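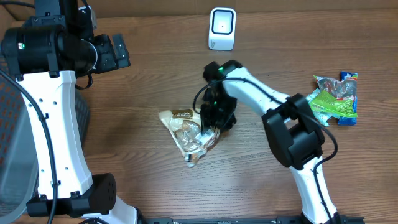
Fig. 1. Bimanual cell, head view. The right gripper is over a snack bag; further wrapped items lie to the right of the arm.

## 4.2 Grasping deformable packaging

Rigid-object planners assume that the shape seen before contact is the shape held after it. A crumpled bag breaks this assumption twice: the film moves under the fingers, and the contents shift once the bag is lifted. Translucent film adds a third problem, as depth readings tend to fall on the contents and miss the surface.

The Cavow method drops the shape model. A policy takes the head image and joint positions and outputs a short chunk of joint targets for both arms. Training is by behaviour cloning on teleoperated demonstrations.

**Data.** The Ceswood set holds 2,157 demonstrations. 400 were held back for validation, split by item type — a bag seen in training never appears in validation.

**Loss.** For chunk length *k* = 9:

L = (1/k) Σ ‖a_t+i − â_t+i‖₁, i = 0 … k − 1

The L1 norm is used because operators disagree on where to pinch. L2 averages the pinch points and tends to close on the middle of the bag, where the film is tightest.

**Result to note.** Removing joint positions from the input hurt bags far more than boxes. The usual reading is occlusion: with the gripper directly over a small item, the head image says little about finger height.

Reading for next week: Kultetgate report, section 5. Compare its wrist-view ablation with the result above.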